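# Kitchenette walk-round, Zandodside office, December

Done by Yuxi Du, first floor, starting 7:20 am, before anyone could hide anything.
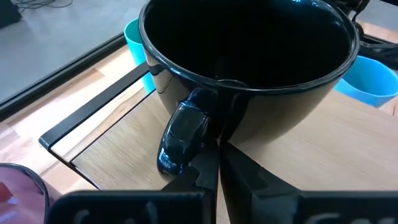
## 1. Mugs, cups and glasses

- [x] **Handles sound, no wobble.** The big black one passes. Thick handle, room for a cold hand, takes a firm tug without complaint.
- [x] **Rims free of chips.** Run a finger (dry, clean, yours) around the lip of anything glossy and dark. Chips on white china show from the doorway. On black glaze you find them with your mouth.
- [ ] **Contents visible.** Fail, on a technicality. Look down into a black mug and you could be looking into a mine shaft. Please tip it toward the window before pouring anything in. I've now written this three Decembers running and will keep going until I retire or the mug does.
- [x] **Mugs set back from the edge of the surface.** All fine today.
- [ ] **Cracked items thrown out.** Two glasses with hairline cracks were back in the cupboard. I binned them in November. Somebody has a spare set or a strange hobby. Binned again, wrapped in newspaper this time.
- [x] **Large mugs not filled to the brim with boiling water and walked down the stairs.** Ticked on trust. The carpet on the landing tells a different story, but it's an old stain and I'm in a generous mood.

## 2. Kettle and hot water

- [x] Cord in good order, no fraying, plug not warm after a full boil.
- [x] Lid shuts and stays shut.
- [ ] **Descaled in the last month.** No. There is enough grey flake in the bottom to season a roast. Vinegar is in the lower cupboard behind the paper plates, half and half with water, leave it 20 minutes, rinse twice. The second rinse matters more than you'd think, as anyone who had the pickled Earl Grey last spring will confirm.
- [x] Kettle not sitting under the wall cupboard when boiling. The underside of that cupboard has already started to peel, so this is a recent conversion. Well done, whoever.
- [ ] "HOT" sticker on the urn tap. Has been picked off down to "HO". Festive, but I've ordered a new one.

## 3. Microwave

- [x] Door seal clean and whole.
- [x] Turntable turns.
- [ ] **Inside wiped.** There was soup on the ceiling of it. I'd ask for covers to be used, but we have four covers and I found all of them in the drawer, spotless.
- [x] No metal. The gold-rimmed saucer has been moved to the top shelf, where it can't start anything.
- [ ] Travel mugs with a steel lining are **not** to go in. The note on the door used to say this. The note on the door is now a shopping list for someone's barbecue.

## 4. Fridge

- [x] Thermometer reads 4 degrees. Couldn't ask for better.
- [ ] **Everything labelled with name and date.** Hardly. One tub says "MINE" with no further details. Another is labelled "do not open", and having stood near it, I didn't.
- [x] Milk in date.
- [ ] Bottom drawer dry. There's a puddle, and a lettuce in it that has moved on to its next life. Drawer comes out if you lift and pull – don't yank, the left runner is glued.
- [x] Door closes on its own from half open.

## 5. Sink and drying

- [x] Drains freely.
- [x] Hot tap not scalding at first turn.
- [ ] **Knives not left in soapy water.** One bread knife, fully submerged, blade up. Wash it, dry it, put it away. I like all ten of my fingers and use most of them for this job.
- [ ] Tea towels changed. The checked one could stand up unaided. Fresh ones are on the shelf by the door and they're free, same as last time.
- [x] Drying rack stable. Heavy mugs go on the wall side or the whole thing leans.

## 6. Floor, exits, extinguisher

- [x] Floor dry, mat flat, corners not curling.
- [x] Extinguisher on its hook, pin in, needle in the green.
- [x] Fire blanket within reach of the toaster. Nice to see after the crumpet business.
- [ ] **Back door clear.** Eleven flattened boxes from the Falent stationery delivery, leaning in a stack against it. It opened, after a shove. "After a shove" is a fail.
- [ ] Light over the bench. Flickers for a bit when switched on, then settles. Reported to Tuominen, who look after the electrics. They said it was on their list. It was on their list in August.

## 7. First aid box

- [x] Box is where the sign says it is.
- [ ] **Burn gel.** 2 sachets left, one past its date. Restock.
- [x] Plasters, blue, assorted.
- [ ] Scissors. Missing again. They were found last time in the drawer with the sticky tape and the good wrapping paper, so that's my first stop.

## To do

| Item | Who | When |
|---|---|---|
| Descale kettle | First one in | Tomorrow |
| Clear boxes from back door | Mukon desk (it's mostly your paper) | Today, before lunch |
| Burn gel, new urn sticker | Yuxi | Ordered |
| Bench light | Tuominen | Chased by phone, 9:15 am |
| Fridge drawer | Owner of lettuce | You know who you are |

## Comments from the sheet on the door

> *Could we get a few smaller mugs? The black one is always the last left and it's like drinking from a bucket.*

We could. There's a bit left in the kitchen tin. Until then, you're allowed to fill it halfway.

> *The tub marked MINE is mine.*

Thank you, that clears it up completely. Add a name.

> *Is the dishwasher going to be fixed or is it a cupboard now?*

Cupboard, till the part comes. Please stop putting dirty things in it, as they will stay that way.

> *Who picks the tea?*

Whoever buys it. Same answer as for the biscuits.

Next walk-round in January. The door sheet stays up over the break, and the pen is on a string this time.

– Yuxi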